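Home Organization, Unit 2: Packing the Box

Handout, 02/03/2020

Last unit we sorted. Several of you reported that sorting took all afternoon and produced one large pile named "sort later." Please bring the pile.

Start with a box you already own. Leftover birthday paper makes a perfectly good lining, and your chargers will not mind the party. Packages go in first, upright if they will stand, with a strip of cardboard as a divider. A charger with folding prongs should be folded before it goes anywhere near a bag.

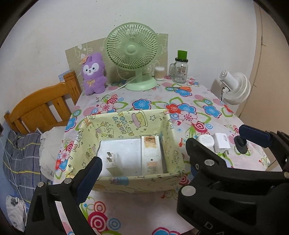

Things that live on the table (fan, scissors, cotton swabs, the plush bunny) are not cargo. Leave them be. The bunny question took up most of Unit 1 and I would like to move on.

Homework: pack one box and close the lid. Write on the outside what is in it. "Misc." will be returned ungraded, as it was in May.

Reading: Khosravi handout, labels section only.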